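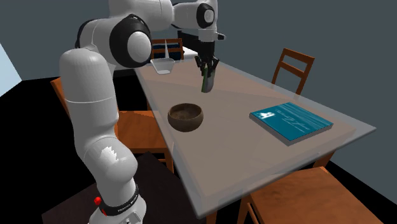 **Gordon Sawatzky**
Screenings Coordinator, Stelunley Film Society

Our society has been granted one public screening of the drama series *Fendero* ahead of its television broadcast in January. The distributor, Lachance, has supplied the first two episodes and a short agreement. I should be grateful for advice on three points before it is signed.

The hall is licensed for 68 persons seated. Lachance wishes to hold back 32 of those seats for cast, crew and press, leaving 36 for our members, who have paid their subscriptions and may reasonably expect admission. Is a share of this size normal for a pre-screening?

The agreement also states that no admission charge may be made, but is silent on donations. Hire of the hall and projector comes to 1,667 pounds, and we had hoped to recover part of it at the door.

Lastly, guests are to be "prevented from recording or disclosing any part of the programme". We can ask for telephones to be switched off. I do not see how we can be answerable for what a guest tells a neighbour the following morning.
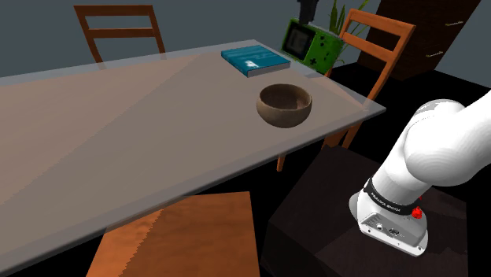 **Amrit Carrier**

The share is high for a hall of your size, although it is not unheard of where the cast is attending. I would advise you to ask for a release time in writing. Our own agreement for *Fillik* provided that any reserved seat not claimed by 6.30 pm returned to the society, and a good number did. Members without a place waited in the foyer and were admitted in order of arrival.

On donations, please do not rely on the silence of the agreement. A collection taken at the door can be read as a charge, particularly if the steward is standing beside the ticket table. Write to Lachance, state the hire cost, and ask either for consent to a voluntary collection after the programme or for a contribution to the hall. Distributors often have a publicity budget for such evenings - ours paid for the projector.

The wording on disclosure should be changed. "The society will take reasonable steps to prevent recording" is a form that most distributors will accept. The request not to reveal the story can be printed on the ticket and read out before the lights go down.

**Stelunley Member**

We had the same trouble with seats at the last one. I would just hold it twice in one evening.

**Gordon Sawatzky**

I am obliged to both contributors. A second showing is excluded by clause four. I have written to Lachance regarding the release time and the collection, and have proposed the wording on recording as given by Amrit Carrier. The agreement will remain unsigned until a reply is received.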